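Bench notes, arm pair, Lirkbridge workshop
July 8, 2023, by Renji Kudo
3 min read
4 comments

Good session on the bench rules. Young-sook and I finally sat down with the old sheet, crossed out half of it and wrote something people might follow. I'm really pleased with where it landed! Notes while they're fresh, before the typed copy goes to Emari.
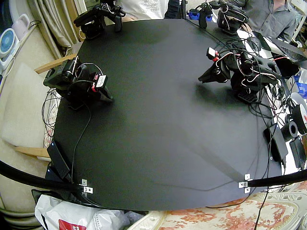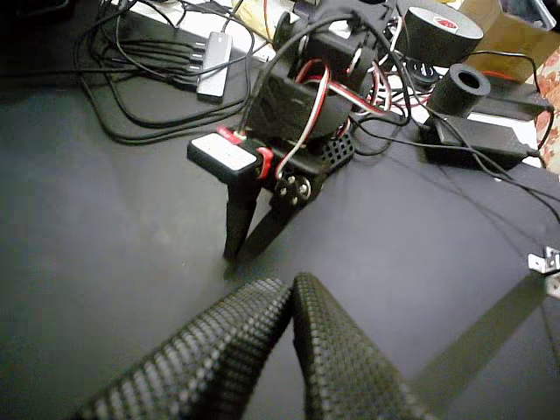
The rule that got the most talk was the cable one. The old sheet said "keep cables tidy" and left it there, so everyone had a different idea of tidy. Cables crossing the black top, wires looped about the joints, power adapters sitting up on the surface beside the arms: each of those now gets its own line. Wires that travel with a joint get enough slack for the full swing and no more, checked by moving the joint by hand with power off. Cables that lie on the table get a fixed path and a clip at each bend. Adapters go under the table or on the shelf, never inside the reach of an arm. I'd like the hubs off the top as well, but Young-sook thinks a hub you can't see is a hub you can't check, and she has a point. Left open for now.

Labels next. Both ends of every cable, same code, printed. We tried handwritten tags last December and they'd rubbed off by the time the new servos came in. Hongmei has a label printer on order from Chae and says she'll happily do the first batch herself.

Reach line. This is the one I'm most excited about. We mark the full reach of each arm on the floor plan, then add 40 cm, and that's where chairs and laptops start. It sounds like a lot in a small room. I paced it out and it works if the near side stays clear and the operator sits at the corner. Anyone standing inside the line calls it out loud before power goes on, and waits for an answer. Sang-wook wanted a light as well as the call. Fine by me, if he wires it.

Rest pose. Arms get parked low and folded before power is cut, so nothing has far to drop. Write the pose name in the log, don't just write "parked". I found three different poses in the log all called "home", two of them mine, sorry.

Fingers. Grip pads get looked at before every run: nubs worn flat, bits stuck in between, anything peeling at the edge. Takes a minute. Pads come off at 200 hours whatever they look like. Jasper reckons that's early for the light work we do in the Hevano trials and he may be right, so he's going to keep the old ones in a dated bag and we'll compare.

Screws. Paint mark across each horn screw and onto the part beside it. If the line's broken, the screw has moved, and the arm stays off until it's been tightened and signed for. Such a cheap trick, I love it.

Logging. Any unplanned stop goes in the book the same day, even a silly one, and someone other than the operator reads it within 48 hours. We had almost none written down for the spring and I don't believe that for a second.

Still to do:
- clips, and a colour for each arm (Hongmei)
- floor tape for the reach line (me)
- wording for the call-out, short enough to shout
- ask Jasper where the torque driver went

Young-sook is typing up the sheet tonight. One page, large print, on the wall beside the switch.

2 shares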